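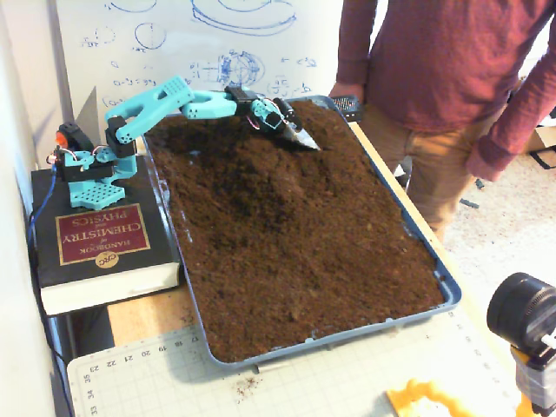
Why does water stay on top of the soil and not go down?

The peat in the mix has dried too much, and dry peat refuses water. Add water in small amounts, mix it in by hand, and wait before you add more.

Ticket 51
Product: Siriwan fine soil mix, used in Plevlow large shallow tray
Opened by: Ivone Lins
Handled by: Luria growing help desk
Status: closed

First message, Ivone Lins, 9:10
Good morning. I have a problem with the soil in our large tray. I filled it in June from two bags of Siriwan mix, the fine one. When I pour water, it makes small balls on the surface and runs to the edge. After one hour I push my finger in and under the surface it is completely dry. Near the rim it is the contrary, there it is mud. I have poured 1000 ml already and I am afraid to pour more. The tray has no holes in the bottom. We want to sow cress and radish in it. Please tell me if the soil is bad and must be thrown away.

Reply, Luria, 10:25
Hello Ivone, thank you for the clear description. Please do not throw it away. Can you tell us where the bags were kept, and if the tray stands level?

Ivone Lins, 10:50
The bags were kept open next to the heating pipe, since the winter I think. About level, I did not check it. I will borrow a spirit level from a colleague.

Ivone Lins, 11:35
I checked now. The long side is level, the short side is not, it is lower by 8 mm. I put folded cardboard under the low side and the bubble is now in the middle. I also took the mud from the rim and spread it over the dry part.

Reply, Luria, 12:05
Good. Now please do the following:
1. Break all the lumps with a trowel, down to the bottom of the tray.
2. Pour 200 ml of lukewarm water as evenly as you can, then turn the soil over.
3. Wait twenty minutes and repeat. Stop when a handful keeps its shape and no water comes out when you press it.
Do not press the surface flat between the steps.

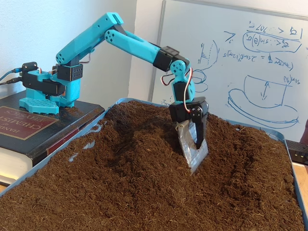 How deep should I turn the soil in a shallow tray?

Turn it all the way to the bottom. In a tray without holes the water collects there, and the upper part can be dry at the same time.

Ivone Lins, 14:40
I did steps 1 to 3. After the first time there was almost no change and I was a little disappointed. After the second time the color became darker in most places. I have one doubt: at the bottom I found a hard layer, like a thin biscuit. I broke it with the trowel - is it normal?

Reply, Luria, 15:00
It is normal with fine mix that was wet once and then dried. Break it in pieces and rub the pieces between your hands. If some stay hard, take them out.

Ivone Lins, 16:20
In total I used 700 ml today. The handful test is good in the middle and at both ends. In one corner it is still too wet, there I mixed in some dry soil from the bag. A colleague asks if we can add the Jidico wetting powder also.

Reply, Luria, 16:35
You can leave it out this time. The soil takes water again, and too much of the powder is not good for cress. Please close the bag well and keep it away from the pipe. For watering after sowing, use a spray bottle and check with the finger before every watering.

Ivone Lins, 8:45, next morning
I checked before the first coffee. The surface is a bit dry, two centimeters under it is moist everywhere, also in the corner. I sprayed a little and the water went down directly. We will sow the radish this afternoon and the cress later. You can close the ticket, thank you for the patience.

Closed by Luria, 9:00. Cause: mix dried out in storage, tray not level.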